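Call for Participants: Does Anyone Really Need the "Perfect Pour" Jug?

Prakus Household Testing, Clultthorpe workroom

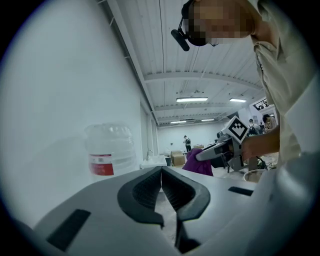
We test household containers for people who are tired of being told that a new one will change their lives. Our next round is on jugs and bottles, and we want people who doubt the claims as much as we do. The sessions take place at the counter in our main workroom, under the fluorescent lights, with plain shop goods like the clear plastic jug with the red and white label. We have nothing against that jug. It has ridged bands around the neck, and one maker, Retamal, would like us to believe that ridges mean a better grip. Maybe they do. The leaflet they sent us offers no proof, so we intend to find out.

What you would do

You would lift, carry, open, pour from, close and put away a series of containers, first your usual way and then the way the leaflet tells you to. Afterward you fill in a short form. If you can't tell two containers apart, write that down. We get too many forms full of kind words from people who think we are selling something.

Each session lasts 2 hours with a break in the middle. You would come to 6 sessions. Please don't sign up if you can only manage the first one or two, as half a set of forms is no use to us.

Who we want

Adults who do their own shopping and put it away themselves. No experience needed. Strong opinions about handles are fine, provided you can live with the results going against you. We especially need left-handed people and anyone who finds caps hard to open.

You can't take part if you work for Retamal or Amel, or sell their goods.

What you get

A flat payment after the last session, and bus fare. You will not get free products, a certificate or a chance to "shape the future of the kitchen," whatever other panels may promise.

How to apply

Write to the Prakus desk in Clultthorpe and quote call 713. Tell us which hand you use and describe one container at home that annoys you. Evening sessions start at 7, and there is one Sunday group for people who work late. Places in that group go first.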